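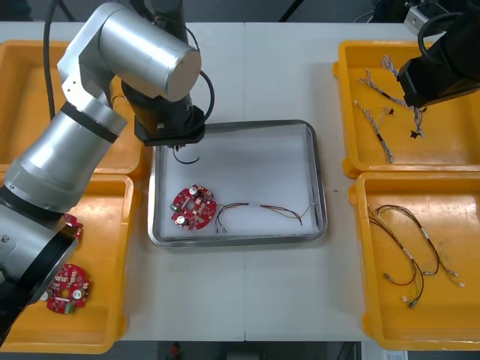

Second night in Keltska, 11 p.m., feet up on the radiator. It's March and the radiator is doing nothing.

I came because of a list. Twelve Towns You'll Swear Are Somewhere Else, or whatever it was called, and Keltska was number four, "a slice of Portugal in the far north." I've been to Portugal. There is one tiled building here, it's a bank, and it closes at three. The rest is gray stone and wet pine, and I like it fine, but a person who thinks this looks like Portugal has either never left the house or was paid by the word.

Breakfast at the Pomum, 27 for eggs and a roll. The menu says the apples come from the owner's orchard. I saw the stickers on the apples. Coffee was good, I'll give them that, and they let me sit over it till almost ten while the rain got bored.

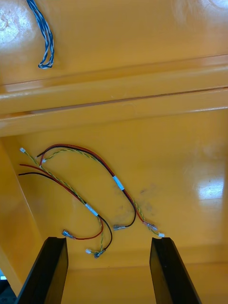

*Yellow plastic, blue-and-white wires.*

Then the old tram depot. The list promised "a hidden quarter the tourists haven't found." I shared it with two coach parties. The guide told us the tower has 78 steps and that a duke proposed at the top of it. Which duke? She moved on to the gift shop. I climbed it anyway and saw fog, with a crane in it. My knee hurt all the way down and it's still hurting now.

Lunch was a cheese pie from a window by the bus stop, eaten standing up. Best thing so far, and not on any list I've read. I went back for another at four and they'd shut.

Asked at the desk about the ferry to Niven, since the article calls it the must-do. The leaflet says 30 minutes each way and "frequent sightings" of seals. I wanted to know frequent for whom.
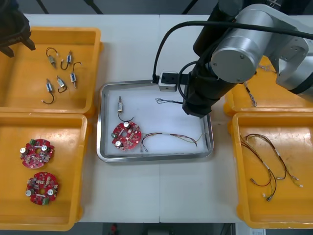

Efren Ambrosio said I should skip the ferry and take the bus up the coast road, because the boat only goes past the back of the island this time of year and all you get is cliff and a car park. He's been over three times and never seen a seal. I asked whether the bus was any better and he said well, it has heating.

So that's one opinion, from a man who also told me the museum was open today. It wasn't. I stood outside reading the sign in two languages to be sure.

Looked up the price of the boat anyway. 64 return, and "lunch may be available." I've learned what "may" is worth. The website has six glowing reviews and four of them use the phrase "off the beaten path." The path to the ferry is paved and has a ticket machine on it.

Need to write to the airline about the bag, which is still in Jetumport as far as anyone can tell me. They say it'll come on the evening flight. They said that last night too. I'm in the same sweater. 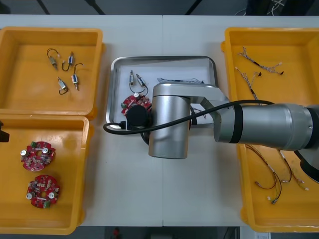
Bring your own sandwiches and sit on the left side, somebody had written in the guest book downstairs, the left is where the view is and the right is where the engine is. No name, just a squiggle. It's the only advice I've had on the boat that sounded like it came from a passenger.

I may go after all, if it's dry. Left side. Must find out when the pie window opens, and buy socks.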